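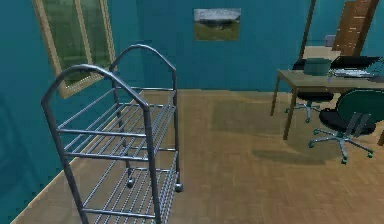
*Simulator renders: Mwanaisha Makori*

Mar 29, 2025

Notes on the clearance term in our navigation policy. The baseline plans on a 2D occupancy slice taken at bumper height. A wire cart breaks this: the slice catches the tubes and misses most of the shelf bars, so the planner sees gaps it can't use. Office chairs with star bases have a similar problem.

I replaced the slice with a max projection over the robot's full height, then retrained on 290 procedurally furnished rooms in Mekbridge. Evaluation was 714 episodes in rooms held out from training. 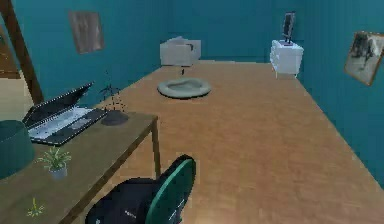

Collisions per episode fell by almost 35 percent. Path length went up 7 percent, mostly from detours around desks, where the projection closes off floor the base could pass under. Low soft objects such as floor cushions are still marked as hard obstacles. Sepehr Mohammadi suggested a per-class height threshold, and I have a branch with it that doesn't converge yet. Real-world transfer is untested until July.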